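November 12, 2023

Day two of what I am calling the Great Reduction, and what the rest of the household calls nothing, the rest of the household being a refrigerator. Up at a decent hour. Coffee. Stood in the hall and looked at the boxes until the coffee was gone, then made more.

The boxes have been in the hall since October, when I moved the last of them out of the storage unit on Niklow Street. The unit had gone up to 80 dollars a month, and I had been paying it to look after things I couldn't have listed under oath. I did the math once on the back of the bill and got nearly 3000 dollars over the years. For that money I could have bought everything in there again, new, and then put it in storage.

Opened the one marked KITCHEN MISC. It held one kitchen thing, a gravy boat, and then a bicycle pump, two extension cords knotted together like newlyweds, and the manual for a Trivby rice cooker I gave away at least two apartments ago. Kept the manual for about ten minutes. Read some of it. It has a whole page on how to store the paddle.

Next box was marked IMPORTANT and was mostly takeout menus.

By lunch I had a system. Three heaps on the bed: keep, give, and a third heap I wouldn't name, which by two o'clock was the size of a sheep. I have read the articles about this. You are supposed to hold each thing and ask yourself a question. I held a soap dish and asked it how it had gotten into a box marked TAXES. We left it there.

Ate a sandwich from Shirazi's standing up, as every flat surface was taken. They had put the pickled turnips in without my asking, so either I am a regular or it was an accident. Will go back and find out.

The afternoon was worse, being the small stuff. Big things are easy. Nobody agonizes over a floor lamp with no neck. It's the little orphans that get me, the ones that never belonged to a set, or did once and outlived it. Each of them is perfectly good. Each would be missed for maybe four seconds. A block on its own is no use to anyone who wants to build something, and still my hand goes to the keep heap with it. Same with a bowl. I have plenty of bowls, I eat out of one of them, and the others stand by in case I am ever elected to something.
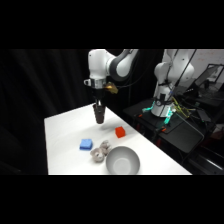
A red block, a blue sponge, a gray plush animal, a white bowl: as fair a summary of the problem as I could ask for. I'd throw out the sponge without a pang. The bowl can always argue that it's useful. But put a stuffed animal with round ears on the pile and I turn into a hostage negotiator.

Allby wrote back this evening that I was going about it all wrong, that you start with whatever you can't bear to look at and work toward the soup bowls, and that anything with ears gets decided last, after dinner, by someone who has eaten. Also that the gravy boat was a loan and could it please come home. I had no memory of this. Went and got the gravy boat out of the give heap, where it had been sitting under the bicycle pump, and washed it.

Tried the Allby method on what was left. The thing I couldn't bear to look at was the third heap, so I bagged it without going through it again and carried it down to the car in two trips. The trunk will not shut all the way. Tied it with one of the extension cords, once I'd gotten the two of them apart -- a longer job than the whole IMPORTANT box.

Slept on the couch, or am about to. The keep heap has the bed.

Tomorrow: gravy boat, donation place, turnips. Buy sponges.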